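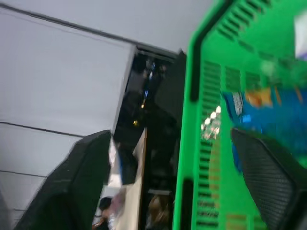
元訓練生の修了記録および集合写真の照会先について

投稿者:Zoriana Levchenko
投稿日:2021-12-17

亡父が若年期に在籍した軍の技術訓練校について、在籍記録の照会方法をご教示いただきたく投稿いたします。父は第18期の訓練生として入校し、補給科の課程を修了したと聞いております。手元に残る資料は、修了式の式次第の写しと、裏面に「486」と鉛筆書きされた集合写真の2点のみです。この数字が訓練生番号であるのか、写真の整理番号であるのか、判断がつきません。

同期会の旧ウェブサイトに名簿が掲載されていたとのことですが、現在は閲覧できない状態です。つきましては、次の点についてお尋ねいたします。遺族が在籍記録の写しを請求する場合、どの窓口に申請すべきでしょうか。また、集合写真に写る同期生の氏名を確認する手段はございますでしょうか。なお、父の配属先の部隊名は不明です。

回答者:Ravindran Pinto

同種の照会を過去に行った者として回答いたします。

在籍記録につきましては、訓練校ではなく、軍の人事記録を所管する部署への申請となるのが通例です。訓練校が閉校している場合、校に残されていた書類は人事記録とは別に移管されていることがあり、両者は分けて照会する必要があります。申請に際しては、氏名、生年月日、入隊時期のほか、死亡の事実および続柄を証する書類の提出を求められます。軍籍番号が判明していれば記載してください。不明であっても受理される場合がありますが、回答までの期間は長くなります。私の場合は、10月に申請し、写しを受領するまでにおよそ100日を要しました。

写真裏面の数字については、訓練生番号と即断なさらないことをお勧めいたします。当時の集合写真は外部の写真業者が撮影し、焼き増しの注文用に番号を付した例が見受けられます。軍籍番号としては桁数が少ないように思われますので、人事記録の申請書にこの数字を番号として記入することはお控えください。備考欄に「写真裏面に記載あり」と添える程度であれば差し支えありません。

氏名の確認については、同期会の会報をお探しになるのが確実と存じます。会報には写真の再掲とともに、列ごとの氏名が付されていることがあります。地域の図書館や軍事関係の資料館に照会なさる際は、期と職種、修了年を明記してください。式次第に修了年の記載があれば、その写しを同封なさるとよいでしょう。

回答者:Zudby

旧サイトの件のみ回答します。アーカイブサービスで旧アドレスを検索すれば、名簿のページが残っている可能性があります。写真は保存されていないことが多いです。アドレスが不明な場合は、他の期の同期会のリンク集を確認してください。

回答者:Plullo

前の回答に補足いたします。同期会の名簿は会員からの申告に基づいて作成されたものが多く、途中で課程を変更した者や、次の期に編入された者が記載されていない場合があります。お父上のお名前が第18期の名簿に見当たらないときは、前後の期も併せてご確認ください。

集合写真を掲示板等に公開して情報を募る場合は、存命の方が含まれる可能性にご配慮のうえ、事前に同期会の連絡担当者へご相談いただくことが望ましいと存じます。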